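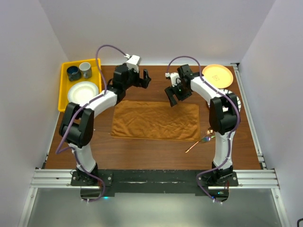
Before anything else, support asked if the fault also comes when the grippers are empty, and if both arms are stopped by it or only one. They also wanted the sleeve routing checked before we open any joint cover, as on the Pando cells most of the wrist faults they receive are cable faults.

Ticket 189
Opened: 02/11/2019
Site: Bekositz
Cell: Hirkside, two arms, table setting
Controller software: Pando
Status: closed, one point left open

Answer to support
Yes, it comes also with empty grippers. Only the right arm gives the fault. The left arm stops as well, but this is only the controller holding it when the other one is in error. After a reset both arms move again and the fault can stay away for a long time. The message is always the same: wrist position deviation, axis stopped. The grippers open and close normally before and after.

Conditions
Same routine as last month. The cloth is in the middle, the mugs are on the yellow tray at the far left, the plates for the right arm are in the far right corner, the cutlery is near the right arm. I did not change any position in the program. The speed is as delivered.

What was changed before the fault
In September we put new purple sleeves on both arms. They are the Mwakyusa ones, the same size as the old ones. I did the left arm first and then the right arm, and I copied the path from one to the other as well as I could. The housings at the wrists are not the same size, so the last part could not be copied exactly.

Check 1, power and connectors
Power off, waited, both connectors at the right base taken out and put back. No bent pins. The wire at the right wrist housing is firm when I pull it lightly. Ran the routine 2 times. The fault came in the second run, when the wrist turned down toward the upper edge of the cloth. So this was not the reason.

Check 2, mounting
Checked the fasteners of both mounting plates on the black beam. All tight. The scratches on the beam are old and were there at delivery, please do not count them. I moved the right base by hand with the brake on and could feel no play.

Check 3, without the sleeve
Support proposed to cut the ties on the lower and the upper link of the right arm and to let the sleeve hang free, with a person holding it away and the speed at the lowest setting. I did it with a colleague at the stop button. Nearly 3 hours in this way, with breaks, and the fault did not come. Then I put the ties back in the same places as before and it came in the first run.

Support comment
They wrote that this is clear enough for them, and that the sleeve pulls on the wrist when the elbow is folded and the wrist turns down at the same time. They asked for the free length between the last tie on the upper link and the housing. I measured with the arm in the fault position, along the sleeve. It was much less than the 300 mm that our own cell sheet asks for. I was sure that I had left enough, but I had measured with the arm straight, and this is my mistake.

Repair
1. Arm in the service position, power off, key out.
2. All ties on the right arm cut, from the wrist down to the base. Small pieces collected, one had fallen between the base and the rail.
3. Sleeve pulled up from the lower end until the loop over the wrist had the 300 mm.
4. New ties, not fully closed at first. Elbow folded by hand, wrist turned to both ends. The sleeve must still slide a little at the elbow.
5. Ties closed, ends cut flush. The lower end at the mount was tied last.

Result
The routine ran the rest of the shift without the fault. The deviation value at the wrist is now the same as on the left arm, before it was clearly higher.

Open point
On the left arm the sleeve makes a sharp bend at the far left, behind the elbow. It gives no fault now. I asked if I should leave it. Support answered that a wider bend is better for the wires and that it can wait for the next planned stop, but the outside of the bend should be felt with the hand each week for flat places. I have added this to the weekly list for the cell.

Please correct also the cell sheet. It gives the free length but not in which position of the arm one must measure it. Two words more would be enough: elbow folded.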